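Re: [retro-rpg] Kistus port, anyone finished it yet?
30 Mar 2019

On the list, someone wrote:
> Picked up the Kistus port for handheld last week and I'm stuck
> deciding whether to keep going. The load times are fine but the
> text is tiny and I can't tell if the new script is any better than
> the old fan one. Is it worth sticking with past the harbor chapter?
> Also does the save carry over from the phone version?

Short version: yes, stick with it! The harbor chapter is the slowest stretch in the whole game and it was the slowest stretch on the original cartridge too, so that part is at least faithful. I'm 34 hours in and just got the airship (well, the thing they call an airship, it mostly hops between islands).

On the text, go into Options, then Display, and look for the second page. I missed it completely for the first few evenings. There's a large font setting in there and it makes a huge difference, though a few item names run off the side of the box. "Clurent Blade of the" is as much as I ever get to read of my best sword.
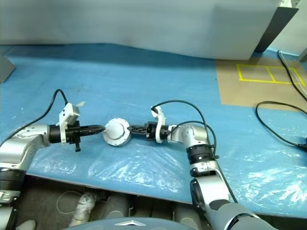 Work table, blue sheet, both arms at the round metal part

The script I have mixed feelings about. Plustirow did the new translation and it reads a lot smoother, and the jokes in the thieves' town land now. But I grew up with Ko talking like a grumpy old sailor and now he's just sort of polite? I miss the old guy. The fan script had plenty of typos but it had a voice. My brother disagrees with me on this and we've stopped bringing it up at dinner.

Saves: they do carry over, but only one way, phone to handheld. You need to be out of the dungeon and standing at an inn when you upload or it won't show up in the list. I lost an evening to that one.

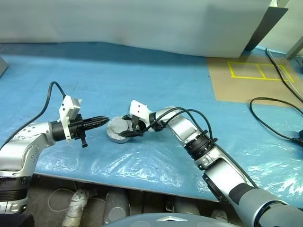
Same table, with the clear plastic film over the sheet

A couple of other things while I'm typing. The encounter rate is lower than it used to be, so if you play the way you did back then you'll hit the volcano underleveled. I got there at level 55 and got flattened twice. Spend some time on the beach north of the second port, the crabs there give good experience and they're weak to ice. And don't sell the cracked bell! The buyer offers 1,306 gold for it, which looks like a fortune at that point, but you want it for a side quest much later on.

Has anyone here gone for 100 percent on the monster book? I'm missing one page in the swamp section and I can't find a guide for this version that lists it.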